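Boards > Small Shop Automation > Buying and Budgeting

plutdale_pete
Budget for April is set and I'm so keen! Two arms for portioning black beans into bowls, plus a cheap kitchen scale. Is the scale where I'll regret saving money? 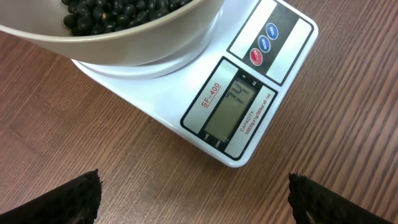
SF-400, reading 74

khunthong70
Buy a better one. I'd put over half of what's left into it.

Nantana Bunnag
Disagree! Spend it on spare gripper pads first - I'd get 3 sets.

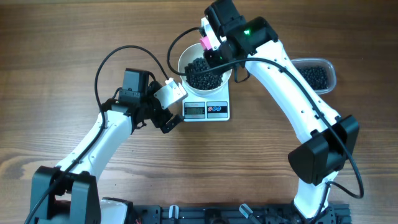
And price a second rail while you're at it, Pete. Ours at Dralolitz was a late add-on and it hurt.

khunthong70
Pads are cheap, bad weights aren't.

plutdale_pete
Pads AND a scale quote then, love it - will post prices.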